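# Why does bread dough grow?

Have you ever seen somebody make bread at home? First there is a small, heavy ball in a bowl. One hour later the bowl is almost full! No one came to put more flour inside. So who did the work?

The workers are called **yeast**. Today we will learn what yeast is, what it eats, and why bread has so many holes.

## Yeast is alive

Yeast is a living thing, but it is not an animal and it is not a plant. It belongs to the family of fungi, the same big family as mushrooms. Each yeast is only one tiny cell. You cannot see one alone with your eyes, you need a microscope for this.

When you buy dry yeast in the shop, it looks like light brown sand. It seems dead, but it is only sleeping. It has no water, so it waits. Give it some warm water and it wakes up.

Be careful with the word *warm*. If the water is cold, the yeast wakes up very slowly. If the water is too hot, the yeast dies and your bread will stay flat like a plate. My grandmother in Leone always put her little finger in the water. If it felt like a nice bath for a baby, it was good.

## What yeast likes to eat

Yeast loves sugar. "But there is no sugar in my bread!" you may say. Well, flour is made of grain, and grain is full of starch. Starch is like a long chain, and every link of the chain is a small piece of sugar. When flour becomes wet, special helpers in the flour called **enzymes** begin to cut the chain. Then the yeast can eat the pieces.

After eating, the yeast makes two things:

- a gas, with the name carbon dioxide (the same gas as in fizzy drinks)
- a little alcohol, which mostly flies away in the hot oven

This change is called **fermentation**. It is a long word, so say it slowly: fer-men-ta-tion.

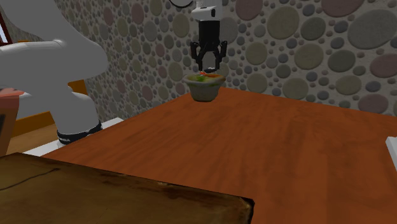
*A white robot arm and a black gripper with two fingers (computer picture).*

## The balloon in the dough

Now we have gas. But gas likes to escape! If you blow through a straw into a glass of water, the bubbles go up and they are gone. Why does the gas stay in the dough?

The answer is **gluten**. In wheat flour there are two proteins, and when they meet water they hold hands and make gluten. It can stretch, as chewing gum can. When the baker pushes and folds the dough with the hands, the gluten becomes strong. We say that the baker is *kneading*.

So each bubble of gas sits in a small bag of gluten, like air in a balloon. The yeast makes more gas, the balloons become bigger, and the whole dough grows up.

Rice flour and maize flour do not have this gluten. Bread from these flours can be very tasty, but it needs other tricks to become light.

## In the oven

The oven is the last adventure. In the first minutes the gas becomes hot, and hot gas needs more space. The bread jumps up one more time. Bakers call it *oven spring*.

Then it becomes too hot for the yeast and it dies. The dough around the bubbles becomes firm, and the bubbles stay there as holes. Outside, the crust becomes dry and brown and it smells wonderful.

## A visit to an old bakery

In our town Stedelden there is a bakery in Hastwood Street which opened in 1,882 (we normally write a year without the comma, but on the old sign above the door it has one!). The baker is Terence Treloar. He gets up when you are still in your bed, and on a Saturday he bakes 298 loaves.

He keeps a big jar of **sourdough**. It is flour and water where wild yeast lives, together with some friendly bacteria. The bacteria make the bread a little sour. He must feed the jar every day, also on holidays. Once in March he forgot it for two days, and he told me it smelled like old socks. He gave it fresh flour, and it was fine again.

## Try it at home

Ask an adult to help you.

1. Put one spoon of dry yeast and one spoon of sugar in a small empty bottle.
2. Add warm water until the bottle is half full. Move it gently in a circle.
3. Pull a balloon over the top of the bottle.
4. Put the bottle in a warm place and wait for 30 minutes or more.

Look at the balloon from time to time and draw it in your notebook. You can also make a second bottle with cold water. Which balloon stands up first?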